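Skisine Workshop Notes
July 6, 2021

1/ We have now used the Dotari arm kit since May, so I want to write a small review. Nobody paid me for it. I bought the kit with the shop's own money.

2/ The seller is Yeoh, in Disholm. The arm came in 5 boxes and the manual is 150 pages. I read all of them – the chapter on cables I read twice.

3/ Our test is sorting small bottles with pills into a clear plastic bin. It sounds easy. Small round things are difficult for any gripper, and a white cap on a light table is not simple for the camera either.

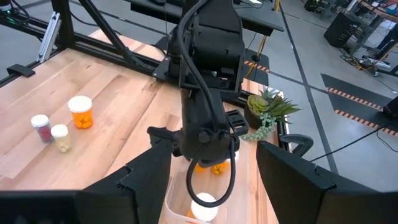
4/ The fingers are the best part of the kit. They are wide and stiff, and changing them needs only one key. What I like less is the cable. It hangs in a big loop at the front, and I would prefer a clip for it in the box.

5/ We made 300 picks with the standard settings before I changed anything. After that I made the closing speed slower, and I am more content with it now. The total is 574 picks.

6/ Support answers by e-mail, mostly on the next day. They are polite, but please send them your log file at once, or they will ask for it.

7/ Would I buy it again? For a small workshop, yes. For a real pharmacy I would first ask Yeoh many more questions – cleaning, for example, is only half a page in the manual.

Contact | © 2021 Skisine | Back to top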